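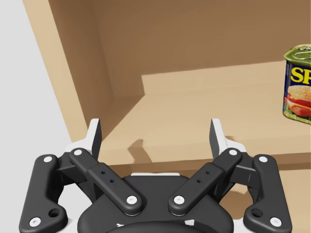

Most hunters sight in a rifle once a year and leave it at that. The trouble is that a scope can shift in the truck, in the closet, or on the flight to camp.

At the Cuvent range, members start checking zero in August, well before the season opens. The routine takes about 20 minutes. Let the barrel cool, then fire a group of 3 from the bench at 100 yards. Adjust the scope if the group is off, and shoot again to confirm.

Use the same ammunition you plan to carry. Switching bullet weights can move the point of impact a couple of inches, more at longer distances.

Check the mounting screws too. A torque driver is worth owning - hand tight means something different to everyone. Write the settings down and tape them inside the case lid.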